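# Call for Participants: Household Surfaces and Indoor Living Study

The Rernness Centre for Housing Research invites residents to take part in a study of how homes are used from day to day.

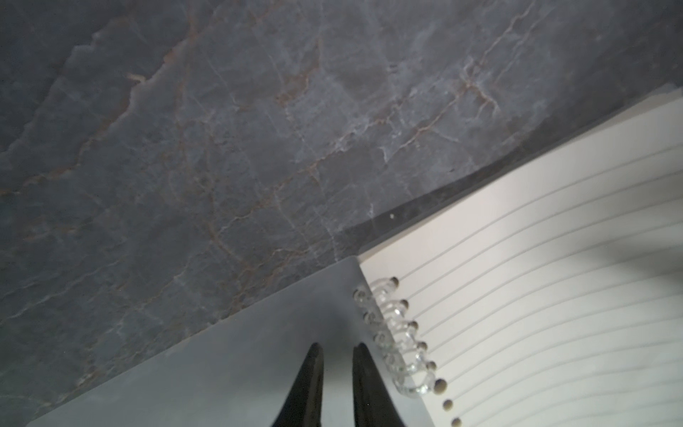

*Dark grey marble with pale and rust-brown veins.*

## Background

The Centre studies the condition, upkeep and comfort of ordinary homes. Its current study looks at how people choose, clean and repair the surfaces they live with - worktops, floors, sills and tables - and what this costs them in time and money over a year. The findings will be used to prepare plain guidance for tenants, owners and landlords in the Hollero and Ranel districts.

The first stage of the study was a postal survey sent to 2,000 addresses. A total of 435 completed forms were returned. The second stage requires a smaller group of households willing to keep a written record and to receive a visit at home.

## Who may apply

Applications are welcome from adults who:

- live in the Hollero or Ranel district and expect to remain at the same address until the end of the study
- take a regular part in cleaning or looking after the home
- are able to complete a short diary in English, on paper or online

Both rented and owned homes are eligible. Tenants do not need their landlord's consent to keep the diary, but should obtain it before a surface sample is taken. Employees of the Centre and of Fankhauser, which supplies the testing equipment, may not take part.

## What is involved

Participants will keep a diary for 31 days, recording the products used, the time spent and any damage or staining noticed. Each entry should take a few minutes. There will also be three home visits, each lasting up to an hour, at which a member of the research team will measure wear and moisture and ask a short set of questions. Visits may be arranged for the daytime or for the early evening, up to 7 pm.

No cleaning should be done specially for a visit.

## Payment and privacy

Participants will receive a shopping voucher after the final visit - those who withdraw earlier will receive a part payment. Names and addresses are stored apart from the diaries and will not appear in any report. Participants may leave the study at any time without giving a reason.

## How to apply

Application forms are available from the Centre's reception desk and from the public libraries in both districts. Completed forms must reach the Centre by noon on the last Monday in August. Applicants will be told the outcome in writing. Large-print forms can be requested at the desk.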